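Re-covering a Footstool by Hand: Project Report
Textiles and Materials, spring semester project
Submitted 7 February 2018

What I set out to do

I picked the footstool because it was in my grandmother's hallway and it was ugly. The seat had sunk on one side, the fabric had gone shiny, and something crunchy was coming out of a corner. My proposal said I would "restore the seat using traditional hand methods," which sounded great in June and felt a lot less great once I had the thing upside down on the kitchen floor!

The rules I gave myself were no staple gun, no spray glue and no foam. Everything had to be tacked or sewn.

Materials

The cover is a heavy green wool from Griden, bought as a remnant. The webbing and burlap came from Grultari (their shipping is slow but the webbing is really good and hardly stretches). For stuffing I washed and reused what was inside, mostly horsehair. Dry, the old hair weighed 973 grams, and I topped it up with new hair to get to 1,220 grams. The twine was a waxed linen called Bugti that my instructor had a spool of.

I kept notes and photos in a Stusent folder, one page per work session.

Taking it apart

This took way longer than I planned. There were two older covers under the one I knew, a striped one and a very faded red one with a little leaf pattern. I cut a piece of each and pinned them to my display board. The crunchy stuff was old straw along the front edge, and it had turned to dust, so that went in the trash.

I pulled tacks with a dull screwdriver and a mallet until I got hold of a proper tack lifter. Please start with the tack lifter.

Webbing and springs

My first try at the webbing was too loose. I could push it down with one finger – not good for something people put their feet on. I took it all off and did it again with a stretcher borrowed from the shop, and the second time it thumped like a drum when I tapped it. The springs were fine, so I just tied them back down in the same pattern as before. I had drawn the knots before I cut them, and I'm very glad I did, even though my drawing looks like spaghetti.

Stitching the edge

The edge roll is what gives an old-style seat its firm rim. You pack hair against the front, then run rows of stitches through it and pull them tight. My first row wandered all over the place and I left it in, mostly to show the difference.

Closing the cover was the part I had worried about most. By then the seat is stuffed and tacked, and there's no way to get a hand in behind the fabric. A straight needle goes in and just keeps going. A curved one goes in, swings around under the cloth and comes back up on the same side, so you never need to reach the back. Surgeons have the same problem with a cut in tissue, and the dark needle in the last photo has that same smooth crescent down to a fine point. Mine was a lot bigger and it bent a little on the wool, but once I learned to turn my wrist and stop pushing, the corners closed up pretty neatly.
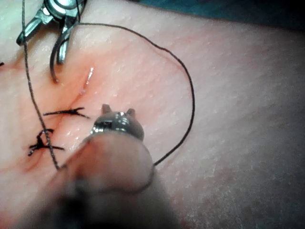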